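Operations & Safety | Talks
July
By Meenakshi Naidu

Speaker notes: Keeping a small railroad's paperwork on the rails

Open slow, they'll still be finding coffee. Say who I am: operations at Stornbridge, 13 miles of track, two locomotives, more binders than either of them could pull.

Main point early. The rulebook is 200 pages and the crew card is one. Guess which one gets read in the cab.
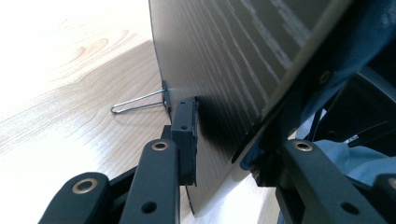 Tell the Krishnan siding story. Two sets of instructions for the same switch, both signed, both current. The crew followed the older one on the grounds that it was laminated. Pause for the laugh. If no laugh, move on briskly.

Then certification. Check expiration dates every month, before the roster goes out. We found 16 medical cards filed under "pending" - a fine word that can mean anything up to retirement. 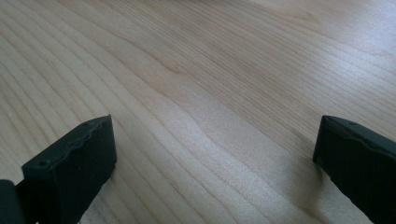 Stenden interchange: their dispatcher and ours now use the same handover form. It took some 500 emails. The form has six boxes.

Skip the Zudus software slide if we're past 3:30. Say it works fine once you stop printing everything it shows you.

Questions. Someone will ask about radio procedure - point them to the handout, page four, and take the next hand.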